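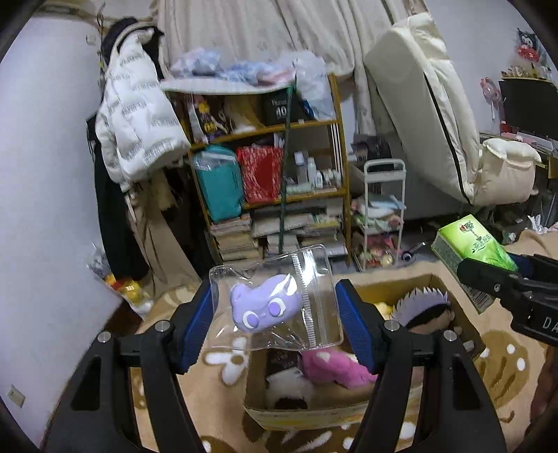 Turcotte Desktop Users Group
Minutes of the March Meeting

The meeting was called to order at 6:35 p.m. with Jean Dalgleish in the chair. Also present: Fotini Gavalas, Laurier Nguyen and Jucélia Peixoto. Fidel Benítez joined by phone at 6:50 p.m.

1. Minutes of the previous meeting
Approved with one correction. Item 4 should read "Vilirov file manager," not "Vilirov file server."

2. Release schedule
Mr. Nguyen reported that Karano 6 is in feature freeze. The bug tracker shows 238 open reports, of which 49 are marked as blocking. Most of the blocking reports concern suspend and resume on older laptops. Ms. Gavalas asked whether the release date should be moved. After discussion it was agreed to keep the date and review it at the April meeting.

3. Default browser
Ms. Peixoto presented the results of the member survey, which drew 1,094 responses. A majority favored keeping the present browser as the default. A further 369 members asked for a choice at install time. Mr. Benítez noted that the installer already has a page where this could be placed — the one that now offers the media codecs.
Moved by Ms. Peixoto, seconded by Mr. Benítez, that a browser choice be added to the installer for testing in the next beta. Carried, with Mr. Nguyen abstaining.

4. Mirror hosting
The agreement with Clevel for the download mirror ends in June. Ms. Dalgleish has asked for renewal terms in writing. Ms. Gavalas will look into a second mirror and bring prices.

5. Documentation
The printing and scanner pages are out of date. Mr. Benítez offered to rewrite the printing page. The scanner page was left unassigned.

6. Other business
Mr. Nguyen asked that test builds carry the build number on the login screen. No objection.

Action items
Gavalas: mirror prices
Peixoto: installer page, with Benítez
Benítez: printing page
Dalgleish: Clevel renewal terms

The meeting adjourned at 8:10 p.m.

Minutes recorded by Fotini Gavalas.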